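Can machines do bench and household chores yet?
Forum: Shop Automation > General
Thread started 2022-05-23

shivam_dixit wrote:
Splitting this off from the Findska dishwasher thread, where it was drifting. The claim there was that anything a person does with two fingers and no thinking is already solved, at home or on the shop floor. My counterexample is desktop teardown and rebuild. Dell towers, standard parts, good lighting, case open on the bench. It should be the easy end of the scale. What the arm has to deal with before it touches a screw is a power supply boxed in by sheet metal, slotted rails that all look alike to a depth sensor, and cable loops hanging over the area it has to pass through. 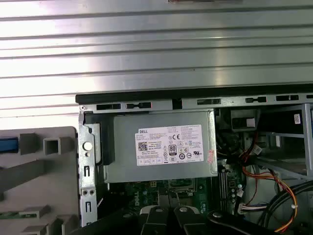
Reply 1 — idus_bench
Fair, but you picked a job with cables in it. Cables are a category of their own. Rigid part into rigid slot has been routine in factories for decades. Loading a dishwasher rack is closer to that than to your tower.

Reply 2 — L. Aebischer
Routine with fixtures. Take away the fixture and ask again. At Brindness we ran a part insertion cell for most of a year, and the hours went into the trays. Part in a known pose: fine. Same part dropped in a bin at an odd angle: the cycle time doubled and we had to put an operator back on it.
A kitchen has no trays. Plates come in whatever orientation people leave them.

Reply 3 — shivam_dixit
Agree on fixtures. The drive goes in with its caddy already on, so the grip is on a known shape, but it still has to come down tilted and then straighten in the bay. Reach is tight on one side.

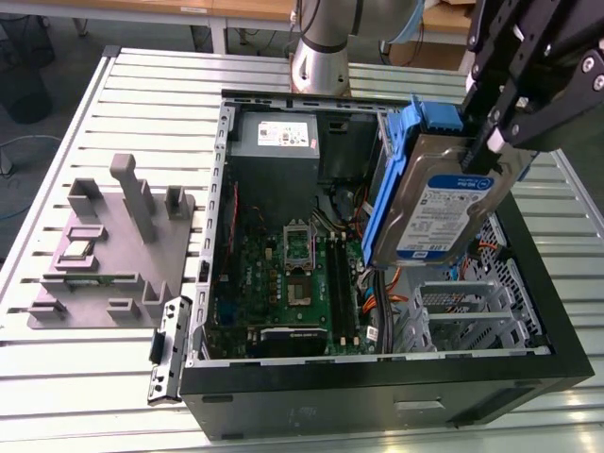 Reply 4 — torque_spec
My background is refurb, so I will stick to what I know. We did 200 towers in June last year with three people. Drive swap by hand took under a minute, including the cable. For an arm to be worth the floor space it has to do that unattended, and recover when the caddy binds. A printed plate with a slot for the RAM and a square holder for the CPU is exactly what Leonie means by trays. Someone has to fill it. If that person is standing there anyway, they can seat the module themselves.

Reply 5 — idus_bench
That argument would have killed every pick and place machine ever sold. Somebody loads the reels on those too. You load once and it runs for hours.

Reply 6 — torque_spec
Reels hold thousands of parts. A plate holds one machine's worth. Different economics.

Reply 7 — L. Aebischer
Both of you are talking about feeding. The harder item is contact. Pushing a SATA plug home takes little force, but the arm has to know whether it is seated or caught on the lip. People get that through the fingertip. We logged 672 insertions on a blind mate connector and 13 were false positives, where the force curve looked right and the plug was not in. Low, but every one was a return.

Reply 8 — shivam_dixit
Same worry here. Power and data connectors sit next to each other, the drive cage edge is right beside them, and the finger has to come in between. 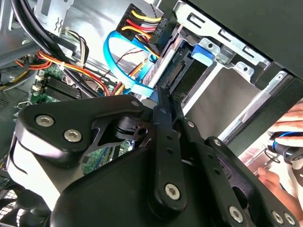

Gripper at the drive bay, power and data cables alongside

Reply 9 — uchida_fan
Clearance looks like a finger design problem to me. Narrower tips, offset link. The old Uchida hands had a bent finger for this sort of reach.

Reply 10 — L. Aebischer
Narrower tips flex more, and then the force reading is worse. We tried it.

Reply 11 — idus_bench
So where do you put the line? I say rigid parts yes, cables no, laundry no, dishes in two or three years.

Reply 12 — torque_spec
Dishes no. Wet glass is worse than a cable.

Reply 13 — shivam_dixit
I would say supervised yes, unattended no, for all of the above. If anyone has numbers for a full teardown without a reset, post them with the cycle time and the number of attempts. Success rate alone is no use to me.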